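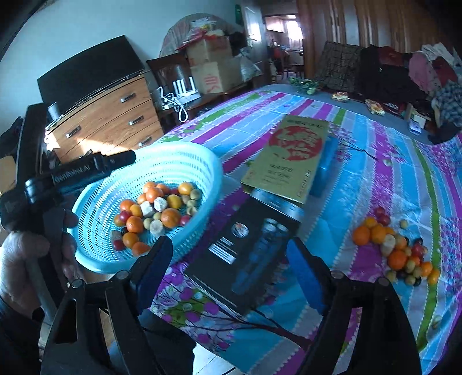
Kitchen table seed swap, a thread

Béla Boros
February 2021

1/ Seed swap season is here and I am SO ready! We can't all squeeze into the Rarnley library this year, so we're doing it by mail, and I've been grinning at my mailbox like a kid.

2/ How it works: you send in what you saved, you say what you'd love to grow, and a fat envelope comes back. We're at 146 packets already – beans, squash, poppies, a lettuce I'd never heard of.

3/ That lettuce! It's called Wunderlich, the lady who sent it says it was her grandmother's, and it stays sweet well into the heat. I've asked for two packets (greedy, I know).

4/ Tomato people, please write down the variety. "Red, good" is a lovely note but I can't file it. Bush or vining would help too.

5/ I saved my own beans for the first time last September. Left the pods on the plants till they rattled, shelled them in front of the TV, got 560 beans from one short row. One row!!

6/ Quick germination test if your seed is old: ten seeds on a damp paper towel, fold it up, into a bag, somewhere warm. Check after a week. If only half sprout, sow twice as thick and carry on.

7/ Squash savers – did you grow more than one kind? They cross like mad. Still send them, just write "surprise" on the packet. I'll happily take the surprises myself, one of mine came up striped and tasted great.

8/ Still looking for: sweet peas, any short-season melon, and dill. How do we have no dill?

9/ Reply with what you've got and I'll message you the address. Peppers get started this weekend at my place, so more on those soon!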